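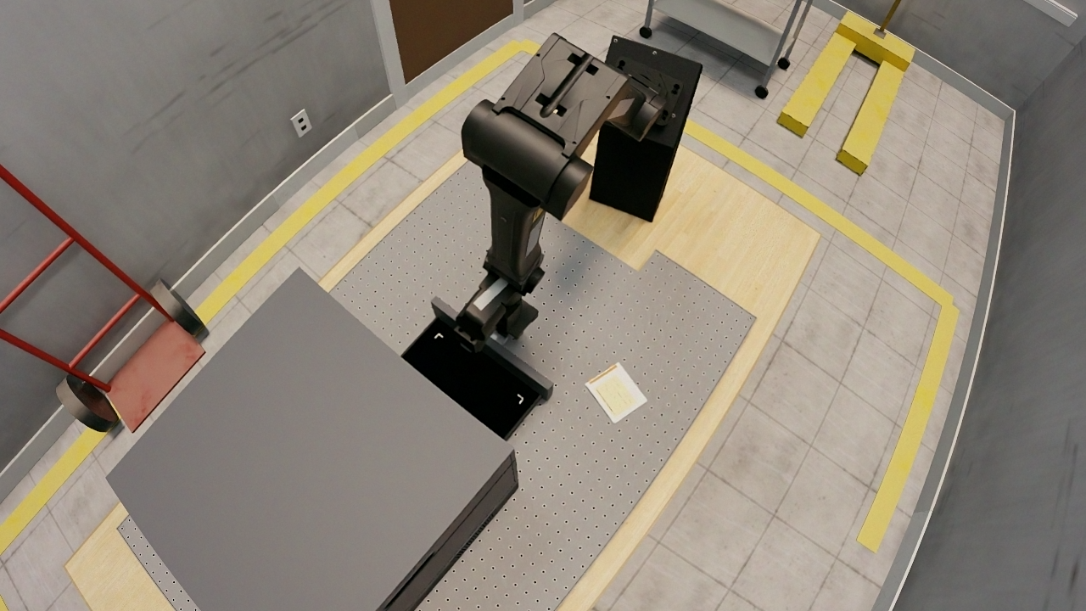

Figure 3. Rendered view of a shallow black tray set at an angle on a perforated table.

4.2 Tray orientation and sorting errors in shared kitchens

The second part of the study dealt with the way that staff in shared kitchens set down and pick up serving trays during the busiest part of the day. Earlier work on canteen layout has mostly looked at the length of the line and the number of serving points. Less has been written on the return side, where used dishes are cleared, sorted and sent to washing. Our interviews suggested that this is where most of the delay builds up, and the observations reported in this section were planned with that in mind.

Observations took place at three sites, referred to here as Bekley, Lockwood and Foro. Bekley is a staff canteen attached to an office building. Lockwood serves a training college and has the largest dining room of the three. Foro is a smaller kitchen that prepares meals for two day centers and has no dining room of its own; its trays come back by van in the early afternoon. All three sites use shallow trays with a low rim, supplied under the same contract by Ultier, and all three wash on the premises.

A total of 93 clearing periods were observed over 16 weeks. Each period began when the first used tray reached the return counter and ended when the last was placed in the washing rack. Observers recorded the start and end times, the number of staff on duty, and any occasion on which an item was placed in the wrong rack and had to be moved. They also noted whether trays were placed square to the counter edge or at an angle to it. An angle was recorded only when it was plain to the observer from a standing position, and small departures from square were ignored.

At Bekley and Lockwood, trays left at an angle were linked with more sorting errors. Staff told us that they reach for cutlery without looking, from habit, and that a turned tray puts the cutlery where the cups are expected. The link was weaker at Foro. Trays there arrive stacked in crates and are lifted out one at a time by the same two members of staff, who set them down to suit themselves. We return to this point in Section 5.

The busiest clearing periods fell on Monday at both Bekley and Lockwood. Errors did not rise in step with the number of trays. They rose when fewer than three staff were on duty, whatever the number of diners, and almost 10 percent of all errors came from a single week in November when Lockwood was short of staff and the rack labels had been taken down for painting. Leaving that week out does not change the general pattern, and it has been kept in the results given here.

Two limits should be noted. The observers could not be hidden, and some staff may have worked with more care than usual while they were present. Tin-yau Lau, who supervised the visits to Lockwood, compared the first and last weeks of observation for signs of this and found a small fall in care over time — too small, in our view, to affect the findings. The second limit is that the return counters differ in height. The counter at Foro is lower than the other two, and staff there lean over the tray in a way that was not seen elsewhere. No correction was made for counter height.

The next section sets these results beside the interview material and considers whether marked tray positions on the return counter would be acceptable to kitchen staff.

16 shares
3 comments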